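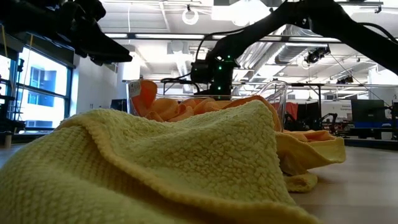
Re: [linen-room] Towels in clear bins, folding or heaping

On Wednesday a list member at Koluverro wrote:

> We have moved to the clear Clendo bins and I can't get the orange
> hand towels to sit below the rim. Folded in thirds they fit, but the
> folding takes most of a shift. Does anyone just heap them? And do you
> keep the yellow ones apart or put everything in together?

We heap them. Ours are orange towels, in a clear bin with rounded walls, and they come up slightly past the rim. That is acceptable on an open table. It is not acceptable if you stack, as the upper bin will then rest on cloth and tilt.

Some points from our own use at Skukari:

Fill. A dozen per bin is our limit for the 12-litre size when heaped. Folded in thirds you will get 3 more in. I don't consider the gain worth the labour, except for the guest floors.

Colour. Keep yellow out of the orange bins. The pale lemon ones are easy to tell apart, but we also have a batch of yellow with an orange tinge, and under ceiling lights those get put in with the wrong lot. They go over the edge or on the table until the bin is done, then into their own.

Tags. Leave the white tag outwards at a top corner if you can. Ours carry printed markings and it saves unpacking the bin to check the batch.

Pile. Terry loops flatten under weight. Towels left at the bottom for more than 2 weeks need a shake before use -- a tumble without heat also works. Rotate from the bottom if turnover is slow.

On the Chiu bins mentioned last month: the walls are straighter, so they hold a folded stack better, but the corners are harder to wipe out. We returned 6 of them.

What is the depth of the Clendo bins you have? The older ones were shallower.

Linen room, Skukari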